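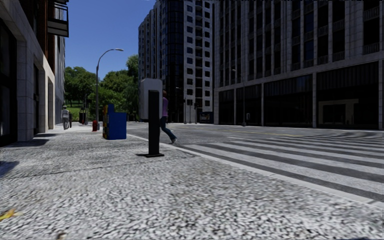 Collecting Driving Examples in Simulation for a Sidewalk Delivery Robot

Victor Biwott
Project report, December 7, 2021

1. Purpose of the project

The goal of my project was to collect a set of examples from which a small neural network can learn to steer a delivery robot on a city sidewalk. The network receives one camera picture and must give two numbers, the speed and the turning. My part was the collection. The training itself is done by the next student group, so in this report I write only what they will need.

2. The simulated town

I used our department's town map, which is called Skarevano. It has stone and brick buildings, high-rise blocks, a park side with trees, and many fixtures on the sidewalk: posts, newspaper boxes, streetlamps and traffic signals. The fixtures are important for us. A person who walks behind a post and a panel is partly hidden, and the network must learn to be careful also when it sees only a half of a person. In the first version of the map, which I received in May, the sidewalks had no pedestrians at all, and the examples from it are not included.

3. How the examples were recorded

I drove the robot by hand with a game controller. One drive from the start point to the goal point is one episode. The program Tultis saved the camera picture together with my controller position. In total I recorded 700 episodes on 3 routes. After each episode I wrote a short note if something was wrong, for example a collision or a long stop without reason.

I removed 99 episodes after checking. In 43 of them the robot touched a curb or a fixture. The others were removed because the controller signal was lost or because I drove in a way that I do not want the network to copy. The remaining set has 601 episodes.

4. Difficulties

The largest difficulty was my own driving. In the first days I turned too late before every post, and later I became better, so the early and late episodes do not look like the same driver. I repeated the early part of route Fiore for this reason, but I did not have time to repeat the others.

The second difficulty was the crossings. I stopped before each zebra crossing even if no car was coming. The network may learn that it must always stop there and then not know when to start again. I marked these stops in the notes file so that they can be made shorter before training.

5. Files

The set is in the folder Movard on the group server. Each episode has its pictures, one table with the controller values and one notes file. The removed episodes are kept in a separate folder and should not be mixed with the rest. The sky is clear in all episodes, so rain and night must still be collected.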